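Section 6. Operator Rules for Hand-Held Grippers in Homes
Kimetti Todulier Series, set-up and operating guide
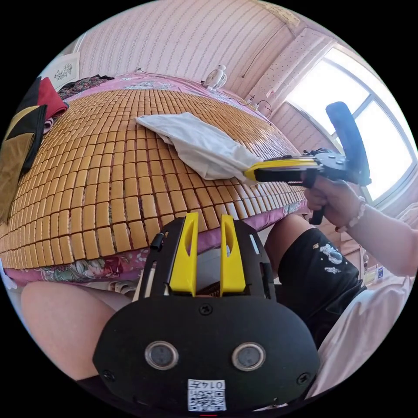 Most home-use guides for hand-held grippers promise that if you follow the rules, the data will be good and the operator will be safe. Treat that promise with care. The rules in this section were written after we threw out an older set that read well and was ignored by almost everyone who had to use it. Cloth handling is where the old set failed first. A crumpled white cloth on a woven mat, with one yellow fingertip at its lower corner, is an ordinary starting point, and the old rules had nothing to say about it beyond "ensure a suitable surface." Any surface is suitable if you want it to be. What follows is narrower and can be checked.

6.1 Before you pick up the tools

1. Read the number on the housing sticker and enter it in the session log. Do not rely on the number the app fills in for you. It remembers the last pair used.
2. Open and close each gripper fully, ten times, with nothing between the fingers. If the trigger sticks once, it will stick again. Set that unit aside.
3. Look at the sensor faces under a lamp. Wipe with the dry cloth supplied. Alcohol wipes are approved by the Wonder checklist but not by us; we have seen them leave a film.
4. Take off rings and loose wrist jewelry, or tape it down under a cuff.

NOTE: Step 4 is the rule most often skipped. A bracelet that clears the trigger when the hand is still may not clear it when the wrist turns. Try a full turn both ways before deciding yours is fine.

6.2 Choosing the work area

1. Beds, sofas and tables are all allowed. Clear an area wide enough to spread the item flat.
2. Move stacks of folded clothes out of reach of both tools. If they must stay on the bed, write that in the log.
3. Switch off any fan that moves the cloth. Turning it to face the wall is not enough.
4. If a window is in view, check the preview for washed-out patches before you start. Closing a thin curtain may not help. Look again after you close it.

CAUTION: Do not kneel or sit on a power cord, and do not run one across the area where you fold.

6.3 During a session

1. Start with the fingers open and touching nothing.
2. Grip a corner or an edge. Middle grabs are allowed only when the task card asks for them.
3. Never help with a bare finger. If you do, stop, mark the take as failed and start over.
4. Rest after 19 takes, even if your hands feel fine. This figure is a compromise. The Millet guidance gives no limit at all, which tells you little about hands.

6.4 What the rules do not cover

A signed checklist shows that somebody signed a checklist. In our own review of 1000 logs, completed forms and usable takes matched less often than we would like, and we do not claim this edition fixes that. Supervisors should watch one full session per operator in person before accepting any log.

Report stuck triggers, loose screws and cracked fingers using form 1411. Do not tighten the housing screws yourself.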